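Komero Stain and Scuff Notes

README for the shared folder, version 12

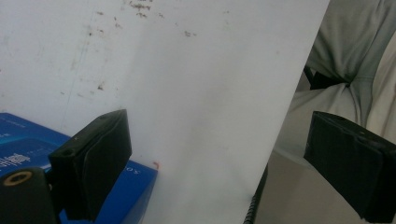
Komero is what we call the stationery cupboard at Belside, and this folder is the record of every big white surface that has lived in it: boards, pads, backing sheets, the lot. Kirsty Dow began it as a list of what needed replacing. It has since become a list of what did not get replaced, with dates.

What's in the folder

There are 868 entries, one line per mark or group of marks. Each line has a surface code, a position, a colour, a kind and a remark. The remarks column is free text, and has been treated as such.

surface: a short code, B for boards, P for pads, S for loose sheets. If you can't tell a board from a sheet, put U and move on with your day.
position: upper, middle or lower, then left, centre or right. Please don't bring a ruler.
colour: brownish grey covers most of it. Orange-red is allowed. "Beige-ish" was allowed until August and is still in the older lines.
kind: speck, smudge, streak, scuff, fleck. A cluster is several specks close enough together that you lose interest in separating them.
remark: optional, and mostly about lunch.

How the entries were made

Crescencio Casado and Kirsty did the first 100 together, standing at the cupboard with the door propped open, and agreed on nearly all of them. The exception was smudge versus stain, which took up most of an afternoon. We settled on smudge. Stain survives in the remarks, where Crescencio keeps putting it.

Anything after that was logged by whoever took the surface out. If you use a board, look it over before you put it back. Stand it upright for this — lying flat under the cupboard light, the faint streaks vanish and everything looks brand new.

Known problems

Surface code P7 was used for two different pads. Both were grubby, so the damage is limited.

Faint scuffs are under-reported on anything taken out after four o'clock.

The 20 lines marked "Kaduvel" refer to sheets that came back from the Kaduvel workshop. They arrived marked and we don't know what made the marks. Kaduvel doesn't either. We did ask.

"Off-white" in the remarks may describe the surface as bought or the surface as it is now. Treat it as an opinion.

Cleaning

Dry cloth first, then a barely damp one. The Brzozowska spray lifts pen from glossy boards and does nothing useful on matte ones except add a new smudge, which you will then have to log. Don't pick at small flecks with a fingernail. We have a separate kind for the result, and it's "scuff".

Changes in this version

Merged the two spellings of grey. Removed the column for smell. Last full check was 11 January 2023, by Kirsty, who would like the good cloth returned to the second shelf.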